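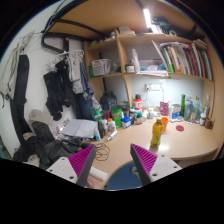 Haltis Cabin Bed with Desk and Shelves
Home > Children's Rooms > Cabin Beds > Haltis

Item no. 1671
Designed by Tania Chowdhury for Stadalex

We've had the Haltis on our list for ages and we're so pleased it's finally in the shop! It's a raised single bed with a proper desk built in underneath, shelving above the desk and enough room for a grown-up to sit on the floor and help with spellings. If you've got a small bedroom (or two children and one bedroom, which is how a lot of you find us) do have a look at the measurements before you settle on anything else.

Tania drew the first version for her own nephew, who wanted a den and got told he needed somewhere to do homework. You can tell. The desk is the best bit. It's deep enough for an open atlas with an exercise book in front of it, and the edges are rounded, so no sharp corner at hip height when somebody comes down the ladder too fast. The shelves take ordinary paperbacks upright and big picture books lying flat.

What's new for this version
The ladder now fits on either end, and you choose when you build it. The guard rail is higher than on the old Zudmont bed and it runs the whole way along the open side. There's also a gap at the back of the desk for a lamp cable, which plenty of you asked for!

Sizes and details
Mattress size: UK single, 90 x 190 cm (not included)
Desk width: 1000 mm
Shelves: 3
Ladder: left or right
Mattress depth: please stay below the line marked inside the guard rail
Age: the top bunk is for children of six and over

Putting it together
Set aside an afternoon and find a second pair of hands. The panels are heavy and the long one really does need two people. There are 8 bags of fittings, each with a letter matching a page in the booklet, and it goes much better if you open them one at a time. Leave the desk bolts finger-tight until the shelving is on, then go round and tighten everything. Check them again in January if you're building it before Christmas, as wood settles a little in a heated room.

Looking after it
A damp cloth and a drop of washing-up liquid will do for most things. Felt tip comes off the desk with a bit of patience. Please don't use cream cleaner, it dulls the finish.

Goes well with
Mridha clip-on reading lamp
Mridha desk stool, low
Stadalex under-bed drawer (fits beside the desk, not under it)

Questions about ceiling height or awkward corners? Send a rough sketch to Ashraful Matubbar on our rooms desk. He loves a sloping roof and will tell you if it won't fit.

Page updated Nov 21, 2024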